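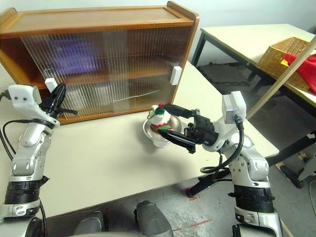

Purple goes behind the ribbed glass.

Okay, thread about tea, because I've been at it all winter and I'm SO happy with what I've learned!

1/ Started with a black from Govindasamy. Malty, a bit like toast crust, great with milk. I went through 500 grams before March and regret nothing.

2/ Then Idik, a smoky one. First cup I steeped for 11 minutes (forgot it, was on the phone) and it tasted like a campfire. At 4 minutes it's gorgeous! Sweet at the end, almost like prunes.

3/ Water matters way more than I thought. Ours in Tarnness is really hard and leaves that film on top. Tried filtered and the same tea came out brighter and smelled twice as good.

4/ Keep it away from light and away from the spice shelf. My green tea tasted of cumin for a month.

5/ Next up: the Skornby oolong. People say you can rebrew the same leaves all afternoon and the third cup is the best one. Has anyone here tried it? Tell me how long you steep the first round!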